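From: Wondimu Negussie
To: kitchen-remodel list
Subject: Re: [remodel] Sealing stone counters before the holidays

Marietjie Ngcobo wrote:
> We had the stone put in last month and the shop says to wait
> before sealing. My sister-in-law says seal it now. Also, does
> anyone know if lemon juice really leaves a mark or is that
> only on the cheap stuff?

Marietjie,

It leaves a mark on any marble, cheap or not. Acid eats the polish and a sealer won't stop that. Sealer is for oil, wine and coffee. Ours was quoted at $3,253 installed and it etched the first week under a cut lime.

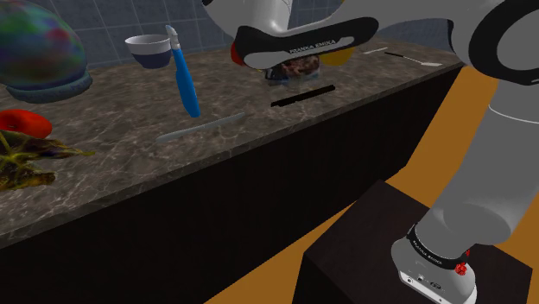 On timing, I would go with the shop. They used adhesive along the sink and it needs to cure. Ours told us 3 weeks. When you do seal, wipe the counter down the night before with plain water and a drop of dish soap, rinse, and leave it alone until morning. I used Grolex, one thin coat, and buffed off what was left with an old T-shirt. A second coat after lunch. The Dinsa one smelled too strong for me with the windows shut.

Small etch marks can be worked out with polishing powder and a damp cloth. Try the back corner first.

I have half a can left if you want it.

Wondimu

Recent threads
Jenda faucet drips at the base
Drawer slides for a 36 inch cabinet
Grout color, again
Prurkus range hood, anyone have the manual?
December pickup for leftover tile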